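Setting Up Mail Filters in Minudine

Section 2: Sorting incoming mail into folders

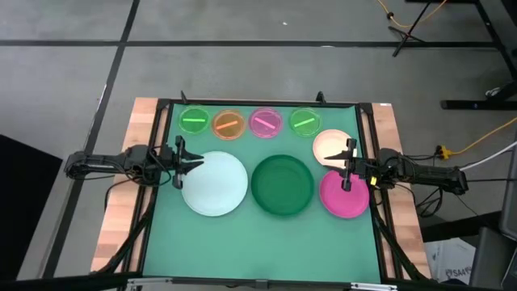
I put off making filters for years, and by September my inbox had more than 2,000 unread messages in it, so I promise this section is written by somebody who needed it! A filter looks at each new message and drops it into the folder you picked. I like to think of my inbox as one big floor and the filters as lines of black tape, like the ones on the gray concrete by the green-matted table, splitting it into big plain areas. Start with big areas. You can get fussy later.

1. Open Minudine and click Settings, then Mail, then Filters.

2. Click New Filter and give it a name you'll recognize (mine is just "Newsletters").

3. In the From box, type the sender's address. To catch everybody at one company, type only the part after the @ sign.

4. Under Move To, choose a folder. No folder yet? Click the plus sign and make one right there.

5. Click Test. Minudine lists the messages that would move, but it leaves them where they are for now.

6. If the list looks right, click Save.

Note: Filters run from the top of the list down, and the first match wins. Drag your pickiest ones to the top.

Caution: Please don't choose Delete as the action on a new filter. I did that once with the word "invoice" and lost a bill from Khôi Quách, who was very nice about it. Send things to a folder for a week first, then decide.

To switch a filter off for a while, clear the check box next to its name. Your settings stay put until you check it again.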